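How to learn your first chess opening

Most beginners try to memorise too much. A club player needs one opening as White and one reply to each of the two common first moves as Black. The steps below cover the White side, using the Italian Game.

Step 1. Play the first three moves until they are automatic

White pushes the king's pawn two squares to e4. Black answers e5. White brings the knight to f3, Black brings a knight to c6, and White puts the bishop on c4. Set this up from the starting position and play it through slowly, saying the squares aloud.

Step 2. Find out what each move is for

The pawn takes space in the centre. The knight attacks the pawn on e5. The bishop looks at f7, a square guarded only by the king. Write this down in your own words — a short note is enough. 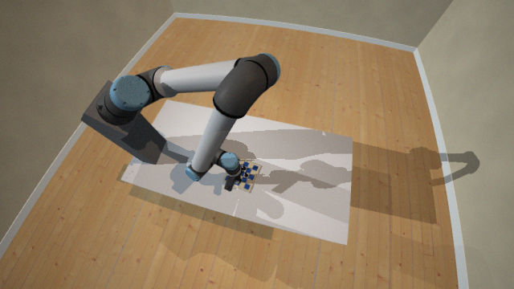 Do I need to learn the Black side as well?
Play through it a few times so the replies don't surprise you, but leave proper study until the White moves feel easy.

Step 3. Castle early

After the bishop comes out you can castle on the king's side. Do it within the next few moves unless you can win something at once. Then play the pawn to d3 and develop the other knight.

Step 4. Play slow games

Ya-wen Chu, who taught the April beginners' course, had us play 19 games with the same opening before changing anything. Give yourself at least 15 minutes a side. Blitz is fun but you will repeat the same mistakes.

Step 5. Check the first ten moves afterwards

Keep your score sheet. Mark the first move you did not know and look up what is usually played there. Add that one move to your notes and leave the rest for another time. My own notebook has more than 80 entries now, and most of them came from games I lost.

If Black does not answer e5

Carry on with the same ideas: a pawn in the centre, knights out, king safe. You can learn the Sicilian and the French later.

Next page: Replying to e4 as Black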